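Kitchen Helpers and Home Cooks Wanted – Pritchard Supper Club, Stindness

We have been feeding our neighbors out of the old Pritchard building since the spring before last, and what began as one pot of leek soup and a borrowed ladle has grown into something we are very proud of (and a little out of breath from!). This winter we served 148 suppers in a single evening, and it became quite clear that we need more hands. So if you like to cook, or chop, or chat with people while they wait for their pie, please do read on.

The room itself has burnt-orange walls, which some of you will remember arguing over, and there is a cream cabinet above a dark reddish-brown drawer unit.

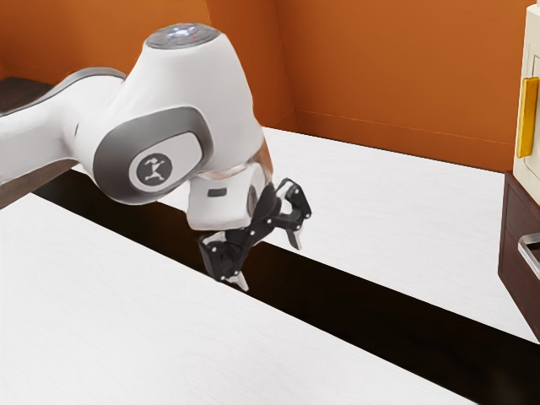

What we are looking for

Two paid kitchen assistants, 20 hours a week each, and as many home cooks as would like to take a turn at the stove. The assistants will help Hywel Bowen with shopping, prep, serving and the washing up, and will keep the pantry list up to date. You don't need any training. Hywel taught himself out of his grandmother's recipe cards and he is very patient with beginners, though he does have opinions on gravy.

Home cooks pick one evening a month and one dish they love. We buy the ingredients and you bring the recipe, and we will help you work out how to make it for 60 people instead of six. Last January we had a wonderful lentil stew from a retired bus driver who had never cooked for more than his own family, and folks are still asking for it. 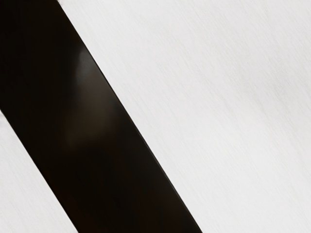 Evenings start at 4 p.m. for prep and we sit down to eat at 6:30. Everyone who works eats, and children are welcome once the pans are off the heat. The number 9 bus from Prulonmont stops across the street, and there is plenty of parking behind the Zustside bakery after it closes.

How to apply

Write a few lines about yourself – no resume needed – and tell us what you like to cook. Drop it in our mailbox at 1437 Zustside Road, or hand it to Sioned Morgan at any supper. She reads every one and will call you back within the week.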